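Participants wanted: folding and hanging clothes, the slow way and the supposedly quick way

Elstead, Thursday evenings in February, from 6:30 p.m.

Foltura is looking for people who do their own laundry and are tired of being told they do it wrong. We need adults to come in for one evening, fold and hang a pile of ordinary clothes, and tell us what they think of the advice we hand them. You will be paid $51 for the evening, whether or not you agree with us. Please don't agree with us to be polite.

Some background. Every few months a new folding method goes around, and each one claims to save space, save time and keep creases out. We have tried a good many of them at our own kitchen tables. Some did save space. Most took longer than the person in the video said, and the creases came back as soon as the drawer was opened twice. Dark jackets were the worst. They pick up lint from everything, the sleeves never lie where you put them, and the standard advice (fold it inside out, fold it in thirds, roll it, never roll it) contradicts itself depending on who is selling the hangers.

So we are writing a plain household guide, and before it goes to print we want to know which parts hold up when regular people try them after a day's work. Our editor, Hilde De Haan, suspects that half the chapters could be dropped. I suspect more than half. We would like somebody outside the building to settle it.

What you would do

You'll get a basket of mixed clothing: shirts, knitwear, trousers, a jacket or two, and some loose cloth that doesn't belong to any category, as in every real basket. First you put it all away however you normally would. No coaching and no stopwatch on the table. Then you get the draft instructions and do it again. After that we sit down and you complain, for as long as you like, up to 9 p.m. when the building closes.

Some people will be asked to come back two weeks later to look at what they put away and say whether they could find anything. That is a separate payment of $13 for a half hour, and you can turn it down without giving a reason.

Who we want

Anyone over 18 who handles laundry at home at least once a week. We have plenty of tidy people already. We are short of people with large families, people in small apartments with one closet, people who work in uniform, and people who keep everything on a chair. If you have trouble with your hands or shoulders, please come, and tell us beforehand what height of rail suits you. The draft assumes everyone can reach overhead and I doubt that was ever checked.

Who we don't want

Professional organizers, anyone who sells storage products, and anyone hoping to promote a method of their own. Two of you got in last fall and the notes from those evenings were useless.

What you won't get

You won't get a certificate, a free hanger or a calmer life. We can't promise that your closet will look any better afterward. You do get coffee and a sandwich. Parking is on the street and fills up early, so the bus is the safer bet.

Practical matters

Sessions are held at 279 Leemans Street, second floor. There is an elevator. Wear something you can move in, and leave your best coat at home, as the hooks by the door are not to be trusted. We write down what you say but don't print your name. If you'd like to bring a garment that has always defeated you, bring one, washed.

To sign up, leave a message for Noemi Mancuso at the Foltura front desk with your first name, the evenings you can make, and a sentence or two on the piece of clothing you most dislike putting away. We don't choose people by how well that sentence is written. The sign-up list closes when the evenings are full, and we'll tell you either way.

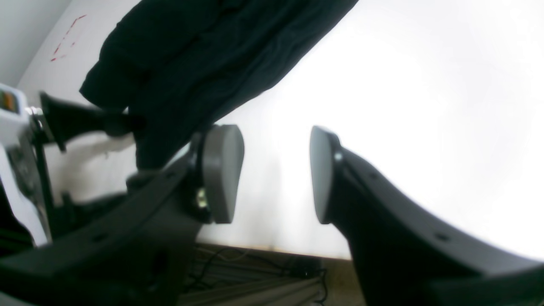
Roel Postma: I did one of these evenings last fall and the pay came when they said it would. I'm less sure about the second round. They had me fold a black jacket in thirds, sleeves behind, and I said it would look slept in by the weekend. Mine at home did. Has that page been taken out of the draft, or are you still asking people to try it? Also, is the $13 for coming back paid the same night? My bus fare eats a good part of it.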